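About Us

Hi, and welcome to Skuta! I'm the person behind the counter, behind the emails and, most evenings, behind the broom. If you've found this page you probably want to know who we are before you hand over your granddad's chair, and fair enough.

I started Skuta 16 years ago in one half of a drafty unit on Ollska Lane. I'd been reupholstering dining chairs for friends (badly at first, sorry, friends) and one of them asked if I could show her how to do it herself. We spent a weekend with a tack lifter, a bag of horsehair and far too much coffee, and by the end she had a chair she could sit on and I had an idea for a business.

These days we do two things. We repair and re-cover old furniture, mostly chairs, footstools and the odd window seat, and we teach evening classes for people who'd like to have a go themselves. The classes are small, with 5 people at most, because our benches are big and our room isn't. You bring one piece, and you work on that piece for the whole term. Some people finish early and start eyeing the sofa at home. I always say wait a year on the sofa!

Our fabric comes mainly from Buzatu, a mill I visited once and never really got over. They weave a wool they call Sodix in 27 colors, and I have a soft spot for the mustard. It wears well, it doesn't mind dogs, and it forgives a beginner who has pulled a corner too tight and needs to pull it out and start over. You're welcome to bring your own fabric too. Please check that it's meant for seating, though, as curtain cotton will split on you within months.

A word on prices. A drop-in dining seat starts at $500 for a set, all materials included, and everything bigger gets a written quote once I've had a look underneath. I can't quote from the top side, I've been fooled too many times by a nice cover over broken springs. 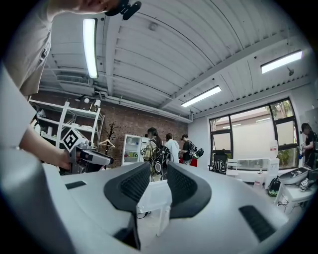

A hand at work, and a beige shirt just in view.

Fall classes began in September and the beginners' group is full, but I keep a waiting list and spots do open up. Beginners don't need any tools. Wear closed shoes, tie back long hair, and bring a snack, because we always run over.

The shop is at the far end of the lane, green door, bell on the left. Ring twice if the compressor's going. Parking is free after the bakery closes.

Page last updated October 12, 2025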